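2019年6月29日

# 商店街の共同通い箱、7月から対象店を拡大　段ボール削減の試行を受け

駅前通り商店街の店舗に野菜や加工食品を届ける際、段ボール箱の代わりに繰り返し使える樹脂製の箱を使う「共同通い箱」の取り組みが、7月から本格的に始まる。4月に行った試行の結果を受けたもので、これまで食料品店と飲食店の一部に限っていた対象を、菓子店や惣菜店、鮮魚店にも広げる。

通い箱は、納品に使った箱を空になった後に回収し、洗って次の納品に使う仕組み。大手の流通では以前から普及しているが、仕入れ先がばらばらな小規模店の間では箱の規格や持ち主が違い、返却の手間もかかるため、あまり使われてこなかった。今回の取り組みでは、箱をすべて容器レンタルのRondumが所有し、商店街の各店と納品業者が同じ箱を借りて使う。どの店で空になっても、どの業者が引き取っても構わない。

## 4月の試行では726箱が流通

試行に参加したのは、食料品店のFlilano、タイ料理店のMeesuk、焼き菓子工房のPudachと、これらの店に商品を納める農家や卸売業者。期間中に納品に使われた通い箱は延べ726箱だった。同じ量を段ボールで納めた場合と比べ、Flilanoでは店の裏に積み上がる段ボールの量が目に見えて減り、古紙回収の日まで置き場を確保する必要がほぼなくなったという。

同店はもともと売り場の奥に狭い荷受け場があるだけで、雨の日には段ボールを屋内に引き入れるため、通路がふさがることが多かった。試行中は空いた箱を重ねて裏口の脇に置くことができ、開店前の品出しにかかる時間も短くなった。葉物野菜は箱のまま冷蔵ケースの下段に入れられるため、移し替えの回数が減り、傷みも少なかったとしている。

Meesukでは、パクチーやレモングラスなど香りの強い食材の納品に通い箱を使った。段ボールは水気を含むと底が抜けやすく、氷を添えて運ぶ食材には使いにくい。通い箱なら水がたまっても捨てて拭けば済む。一方で、厨房が狭いため、空き箱を回収日まで置いておく場所に困る日もあった。同店は回収の回数を増やすよう要望し、7月からは昼の営業が終わる時間帯にも回収車が回ることになった。

Pudachは、ほかの店とは逆に商品を出す側として箱を使った。Flilanoの店頭に並ぶクッキーやスコーンを、これまでは一回ごとに紙箱に詰めて運んでいたが、袋詰めにした商品を通い箱に入れて届ける方法に切り替えた。上に重ねても中身がつぶれにくく、割れによる返品は試行中に一件も出なかった。ただ、焼き菓子には匂いが移りやすい。前に魚や香味野菜を入れた箱が回ってこないかという心配は最後まで残り、工房では箱の内側に紙を敷いて使っていた。

## 用途別に色を分ける

匂い移りの問題は、試行後の意見交換でも最も多く取り上げられた。Rondumは当初、洗浄を徹底すれば用途を分ける必要はないとしていたが、参加店からの声を受けて方針を変えた。7月以降は、鮮魚や生肉、匂いの強い食材に使う箱と、それ以外の箱を縁の色で見分けられるようにし、洗浄も別の時間に行う。菓子店にはそれ以外の箱だけを配る。

箱の大きさは2種類。大は葉物野菜や根菜、飲料のまとめ納品向け、小は瓶詰めや乳製品、菓子類向けで、小を大の上に重ねても安定するように底の形をそろえた。試行では中間の大きさを求める声もあったが、種類が増えると置き場と回収の仕分けが複雑になるため、見送った。細かい商品には、各店が手持ちの仕切り板を使うことを認める。

ふたは希望する店にだけ貸し出す。雨の日の荷下ろしにはふたが必要だという意見と、ふたの返し忘れが増えるという意見があり、まとまらなかった。納品車から店の入り口までの距離が長い店では、ふたを使う見込みだ。

## 預かり金は1箱300円

利用する店は、箱を受け取る際に1箱につき300円の預かり金を払い、返却すると全額が戻る。試行では預かり金を取らなかったため、返ってこない箱が出た。多くは店の倉庫で物入れとして使われていたもので、声をかけると戻ったが、行方の分からない箱も残った。

預かり金とは別に、各店は使った回数に応じて利用料を支払う。金額は納品業者との取引の条件によって異なり、公表していない。段ボールの購入費を負担してきた農家や卸売業者の側にも利点があるため、利用料は店と業者で分け合うのを基本とする。割合は当事者間で決める。

参加をためらう店もある。商店街の外れにある乾物店は、仕入れ先のほとんどが遠方で宅配便を使うため、段ボールのままのほうが都合がよいとして当面は加わらない。青果を扱う別の店は、段ボールに印刷された産地名や品種名をそのまま売り場で見せており、無地の箱では客への説明が減ってしまうと話す。Flilanoでは試行中、この点を補うため、農家が手書きした産地の札を箱に差して届けてもらい、そのまま棚に立てていた。札は好評で、7月以降も続ける。

## 洗浄と保管は旧倉庫で

回収した箱は、線路の北側にある旧倉庫に集める。もとは紙製品の問屋が使っていた建物で、Rondumが春に借り受け、床の排水を直したうえで洗い場と乾燥棚を設けた。洗浄は、すすぎ、洗剤洗い、仕上げすすぎの順に行い、乾いた箱から割れや反りがないかを確かめて棚に戻す。ひびの入った箱は食品用から外し、状態のよいものは園芸用品の店に譲る。 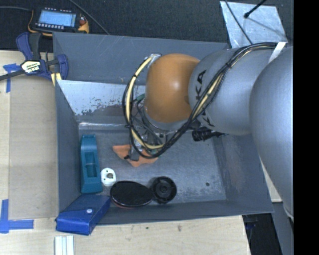
木製の天板に置かれた灰色の容器

保管できる箱には限りがあるため、7月の開始時に用意するのは200箱とした。試行の実績では、納品から回収、洗浄を経て次の納品に出るまでの間に店に留まる時間が最も長く、ここを縮めれば箱を大幅に増やさなくても足りるとみている。野菜の入荷が増える盛夏には不足する恐れがあり、その場合は大の箱から順に追加する。

洗浄に使う水の量については、試行中の参加店から質問が出ていた。段ボールを減らしても、洗うための水や回収の燃料が増えれば効果が薄れるためだ。Rondumは、土の付いた根菜に使った箱だけを先に水に浸し、ほかの箱は短い時間で洗うように手順を改めた。回収も専用の車を走らせるのをやめ、納品を終えた業者の車が帰りに空き箱を積む方法を中心にする。昼過ぎの追加回収は、商店街の台車で回り、通りの端で車に積み替える。

## 買い物客の利用は見送り

買い物客が通い箱を持ち帰り用に借りられるようにする案も検討されたが、今回は見送られた。箱が店の外に出ると返却の管理が難しくなるほか、家庭で何を入れたか分からない箱を食品の納品に戻すことに慎重な意見が強かった。

代わりにFlilanoでは、まだ届く段ボールのうちきれいなものを出口の近くに置き、客が自由に使えるようにする。これまでも同じことをしていたが、通い箱が増えて段ボールが減れば、週末の夕方には足りなくなる可能性がある。同店は買い物袋や折り畳みのかごを持参するよう、レジ横の掲示で呼びかけている。

Meesukは、持ち帰り弁当の容器についても繰り返し使えるものに替えられないか、Rondumと相談を始めた。汁気の多い料理が多く、ふたの密閉性と油汚れの落ちやすさが課題になる。開始の時期は決まっていない。

## 回収は月曜から土曜

通い箱の回収は月曜から土曜まで、朝の納品時と昼過ぎに行う。日曜と祝日は休む。空き箱は中のごみや野菜くずを取り除き、同じ大きさ同士で重ねて店の裏口など決めた場所に出す。通りに面した場所には置かない。鮮魚などに使った箱は、軽く水で流してから出すことになっている。

箱が割れた場合は、通常の使用によるものであれば店の負担はない。車でひいたり、火のそばに置いて変形させたりした場合は、預かり金を返さない。名前や店名を箱に直接書き込むことも禁じており、目印が必要なときは、はがせる荷札を使う。

新たに参加を希望する店は、商店街事務所で申込書を受け取り、使いたい箱の大きさと1週間の見込みを記入して提出する。申し込みは随時受け付けるが、箱の数に余裕がない場合は利用開始まで待つことがある。参加店の納品業者には、Rondumが個別に使い方を説明する。

商店街は秋に参加店への聞き取りを行い、箱の追加や預かり金の額を見直す予定。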